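Laiba Gilani @laibagilani
2020-10-08

Third time this year I've been told a gripper is "maintenance free." A short thread on what I do to ours.

The cell is called Alia. We run two hand-held grippers alongside the fixed arm, same fingers and same pads on all of them. The pads come from Lermont. Their sheet says 3000 cycles before you need to look at one. I'd like to know who was cycling what, and how gently.

My own log for the last set: first slip at cycle 108. A small smooth part, nothing heavy. The person from sales said we must have had oil on it. We hadn't.
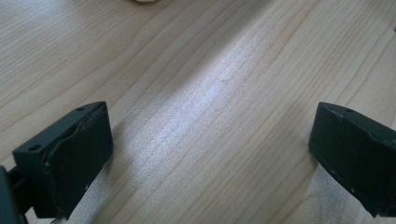
Pads go at the edges long before they go in the middle. People check the face, see plenty of rubber, and sign it off. Look at the left finger there: the edges of the pad stand up from the block and look curled, with a thin lip along the top. The right one has light scratches and a few pale specks near a lower corner. I can live with scratches. A raised edge I won't sign for.

What I do: peel the whole pad, scrape the old glue, wipe with alcohol, wait 5 minutes, stick the new one down, clamp it overnight. Both fingers, even if one looks fine. Mixed pads grip unevenly and then you spend a morning blaming the software.

Dinesh Marar wants to run a bead of glue under the lip and carry on. He did that in March. It held for 2 shifts. He remembers it as a success.

Also on trial: a Lovitine tool that's meant to predict pad wear from motor current. So far it has predicted that everything is fine, every single day, including the day of the slip. I can do that with a sticky note.

Sastry, if you're reading: I'm not against the tool. Show me one warning that came before a dropped part and I'll put it on every cell we have.

Until then it's a flashlight and a fingernail along the pad edge at the start of each shift. New pads go on tonight.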